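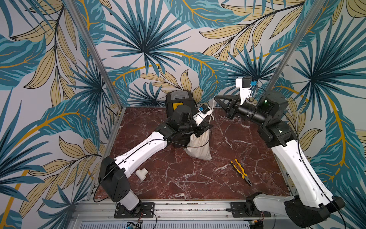 Dos brazos robóticos sobre una mesa cuadrada de veta rojiza, con papel pintado de hojas tropicales al fondo.

Diseño de juegos para móvil
Apuntes de la unidad 7: la economía interna de un juego

Bienvenidos otra vez. En la unidad anterior dejamos a medias el asunto de las recompensas, y como varios me habéis escrito con dudas muy buenas (¡gracias, de verdad, así da gusto!), empiezo retomándolo antes de meternos con las monedas, las gemas y demás tesoros que tanto nos gusta repartir.

1. Fuentes y sumideros

Llamamos fuente a cualquier punto del juego por el que entra moneda: terminar un nivel, abrir un cofre, ver un anuncio, volver al día siguiente. Llamamos sumidero a todo lo que la retira: comprar una mejora, reparar un vehículo, pagar la entrada a un torneo. Parece de perogrullo, ya lo sé, pero el error más común en los proyectos de clase es diseñar unas fuentes preciosas, con sus fuegos artificiales y su musiquita, y dejar los sumideros para la última tarde. El resultado es un jugador riquísimo que ya no tiene nada que hacer.

Tomemos el juego que usamos todo el curso, Kirano, el de las granjas flotantes. Cada cosecha da 50 monedas y la primera ampliación del granero cuesta 673. Haced la división: salen catorce cosechas. ¿Es mucho? Depende de lo que dure cada una. Si son 30 segundos, el jugador llega al granero en siete minutos, que para una primera sesión está muy bien. Si fueran cinco minutos por cosecha, pasaríamos de la hora, y a esas alturas medio mundo habrá cerrado la aplicación para mirar otra cosa.

Fijaos también en que 673 es un precio feo, y lo es a propósito. Con catorce cosechas se juntan 700 monedas, así que sobran 27, una cantidad pequeñita que se queda en el bolsillo e invita a seguir jugando. Con un precio de 700 justos el contador volvería a cero, y el cero desanima bastante (yo misma he dejado juegos estupendos en ese preciso instante).

2. Una moneda o dos

La moneda blanda se gana jugando. La moneda dura se compra o se consigue con cuentagotas. Tener dos permite separar el progreso normal de los caprichos, pero complica la interfaz y obliga a explicar más cosas en el tutorial. Para la práctica os pido que empecéis con una sola. Si más adelante veis que hace falta la segunda, la añadís y me contáis en la memoria qué problema resolvía.

En Griva, el juego de carreras de escarabajos que vimos en la unidad 3, hay dos monedas y además fichas de temporada. Funciona, pero llevaba mucho trabajo de ajuste detrás, y en un prototipo de cuatro pantallas os vais a liar sin necesidad.

3. La curva de precios

Hay muchas maneras de hacer crecer los precios. La lineal suma siempre la misma cantidad y se queda corta enseguida. La exponencial multiplica por un factor fijo, y con factores pequeños (1,15, por ejemplo) da un arranque suave y un final exigente. Mi consejo, después de muchos cursos corrigiendo hojas de cálculo, es que dibujéis la curva antes de tocar una línea de código. Una columna con el precio, otra con los ingresos por minuto y una tercera con el tiempo de espera. La tercera es la que de verdad siente el jugador, así que miradla con cariño.

Si notáis un salto brusco entre dos niveles, casi siempre viene de haber subido el precio sin abrir ninguna fuente nueva.

4. Práctica

Partid de la plantilla Stotthorpe que está en el aula virtual. Trae casi 30 objetos sin precio. Elegid los que queráis, ponedles precio y simulad la primera hora de partida. La entrega es en marzo, en una hoja de cálculo y una página de comentarios. Se puede hacer en pareja.

Para probar los valores con gente de fuera del grupo, dejad que jueguen sin explicarles nada y apuntad en qué momento gastan por primera vez. Es una información valiosísima y cuesta muy poco conseguirla. La ficha de observación McKinnon sirve perfectamente, y si preferís un cuaderno normal, también me vale.

Las dudas, al foro, por favor, que así las leemos todos.

Entradas relacionadas
Unidad 3: el bucle principal
Unidad 5: tutoriales que no aburren
Unidad 6: recompensas fijas y variables
Unidad 8: anuncios dentro del juego
Plantilla Stotthorpe: instrucciones de uso
Glosario del curso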